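Urnum Bench Kit: data card and notes for new users

Urnum is a two-arm tabletop kit with a data subscription to go with it. You get the arms, the grippers, the cameras, the logging software (called Ilo) and a starter set of recordings made on our own bench in Filtodcombe. This card covers the starter set, release two. It is also where we put the things people kept writing in to ask about, so it wanders a bit.

We've lived with this kit every day since January and we're still very fond of it. Where it annoys us we've said so.

What's in the release

2798 episodes of tidying and moving ordinary objects: boxes, trays, crates, small containers, scissors and so on. Each episode has three camera views, joint positions for both arms, gripper opening, and a one-line instruction in plain English. The views are named wrist, side and head in the files, and the names mean what you'd expect. A further 310 episodes are held back as a test split. Please don't train on those, however tempting it is when your numbers look thin.

Instructions were written by the operator before each episode and not tidied up afterwards. You'll find "put scissors in tray", "scissors into the tray please" and a few that are barely sentences. We like this! Real users type like that, and a policy that only understands our best grammar is no use to anyone.

The bench grid

All the tasks are laid out on a grid of blue tape. It gives the operator a quick way to set a starting position, and it gives you a rough check on where things are without opening the calibration file.

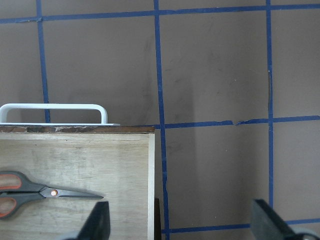
Wrist view: scissors, a plywood box and the tape grid, with both gripper fingers at the bottom.

The tape was put down by hand. Lines wander, cells aren't all the same size, and it gets scuffed and torn with use. Treat the grid as a visual reference and never as a ruler. If you need proper positions, use the values in poses.csv, which come from the arms themselves.

You can lay your own grid in an afternoon. Brown paper and painter's tape are fine, and matching our spacing isn't needed. One early user, the Nogueira workshop, laid theirs at a completely different pitch and reported that the starter policy coped well after 200 extra episodes of their own. We were delighted by that, and a little surprised.

Setting up

Leave yourself more table than you think you need. The arms take up one share and everything that feeds them takes up another: controllers, power bricks, pendants, a keyboard, and cable, so much cable. Keep the pendants where you can reach the red button without leaning across an arm. Ilo will refuse to start a recording until both arms report ready, and it says which one is sulking, a small thing that has saved us hours.
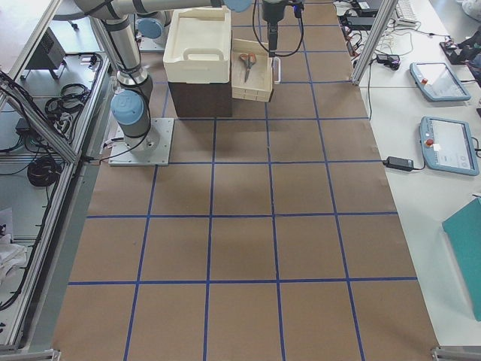
Once the arms are up, run the short warm-up script before you record anything. It moves each joint gently through its range, opens and closes the grippers, and writes a line to the log if a camera has dropped out. Then place your objects, type your instruction and press record. Ilo stamps all three views against the same clock, so you won't be lining up video by eye. Anyone who has done that by hand will know why we get excited about it.

Episodes are saved one per folder. A folder holds three video files, poses.csv, gripper.csv and note.txt. The note is free text and worth reading, as operators often mention a slipped grasp or a box that was nudged on the way past.

Things we'd like to be better

Cable routing on the gripper side is the big one. The cable needs enough slack for the wrist to turn, and that slack has to go somewhere, so check for loops near your objects before a long move. Strapping it along the arm helps. We're trying a shorter lead with a swivel and will report back.

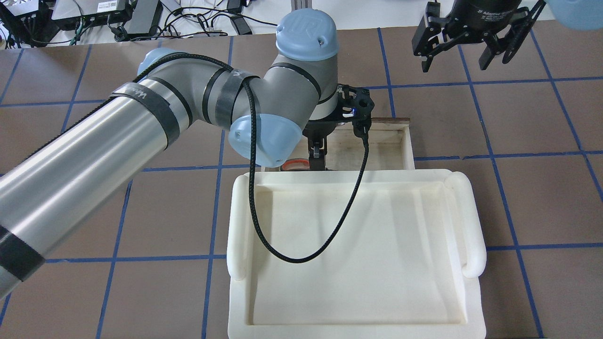

The head view also loses sight of small objects whenever a gripper is right over them. Policies trained on that view alone do poorly at the last bit of a grasp. Add the wrist view and most of the trouble goes away; if you only have room for two cameras, make it those two.

Shiny and see-through objects remain hard. They're in the set on purpose, and the tag file marks them so you can leave them out of a first run.

Known gaps

Lighting is much the same throughout. There are no soft objects in this release and no liquids. All operators were right-handed, and you can see it in how the arms share the work.

Size and licence

The full download is 900 GB. A small sampler is there if you just want to poke about, and we'd start with it. Research and teaching use is free with the kit; for anything you plan to sell, write to us first. Corrections are very welcome, and so are episodes from your own bench, wonky tape and all.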